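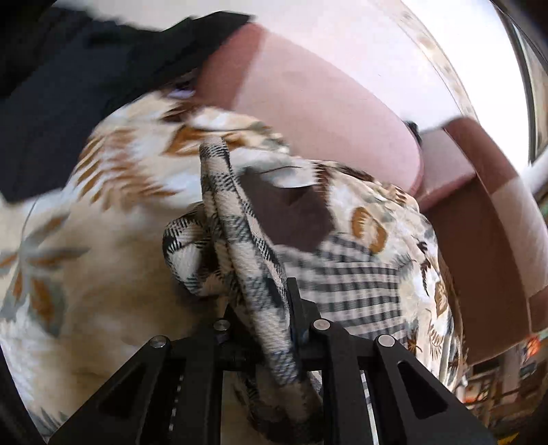
祈っても何も返ってこないのなら、いったい何のために祈るのでしょうか、とメイニル・ハリーズは手紙の冒頭で尋ねています。若いころは夜ごとに祈りの言葉があふれてきたのに、いまは主の祈りを最後まで唱えるのがやっとで、それも途中で夕食の献立のことを考えているのです、と続きます。

第4章　沈黙のなかで祈る

この手紙を章のはじめに置いたのは、長く信仰の道を歩いてきた方なら、きっとどこかで同じ問いを抱いたことがあるだろうと思うからです（私自身、一度や二度ではありませんでした）。前の章では詩編の嘆きの歌を読み、声をあげて神に訴えることを学びました。この章ではもう少し静かなところへ降りていって、訴える声さえ出なくなったときの祈りについて、ゆっくり考えてみたいと思います。

聖書には、神の沈黙に出会った人びとが何人も出てきます。ハンナは主の前で心のうちに祈り、唇は動いても声は聞こえませんでした。そのために祭司エリから酔っているのかと叱られてしまうのですから、気の毒な話です。エリヤは洞穴の前で、風にも地震にも火にも主を見いだせず、そのあとに静かな、細い声を聞きました。この箇所の原語は訳すのがたいへん難しく、「かすかな沈黙の声」と読む人もいます。沈黙に声があるというのは妙な言い方ですが、私はこの訳が好きで、若い人たちと読むときにはいつも紹介しています。

ランドゥレックの小さな読書会でこの箇所を取りあげた10月の晩、ベルウィン・リウェリンが、自分は31年ものあいだ神さまに話しかけるばかりで、聞くほうはさっぱりだった、と笑いながら話してくれました。それからしばらく皆が黙ってしまい、お茶もすっかり冷めてしまったのですが、あの黙っていた時間のことを、私はいまでもときどき思い出します。

もちろん、沈黙をなんでもありがたいものとして片づけてしまうのは乱暴でしょう。つらい沈黙もあります。パウロはローマの信徒に宛てて、私たちはどう祈るべきかを知らないけれども、霊みずからが言葉に表せないうめきをもって執り成してくださる、と書きました。祈れない人にむかって、もっと熱心に祈りなさいと勧める前に、まずこの一節をいっしょに読みたいものです。

この章は三つの部分に分かれています。はじめにハンナとエリヤの物語を少していねいに読み、次に荒れ野の修道者たちが残した短い祈りの伝統をたどり、終わりに、毎日の暮らしのなかで静まるための手がかりをいくつか取りあげます。メイニルの問いには、三つめの部分でもう一度戻ってきます。

読みはじめる前に、列王記上19章とサムエル記上1章に目を通しておいてください。できれば声に出して、急がずに読み、心にとまった言葉があればノートに書きとめておきましょう。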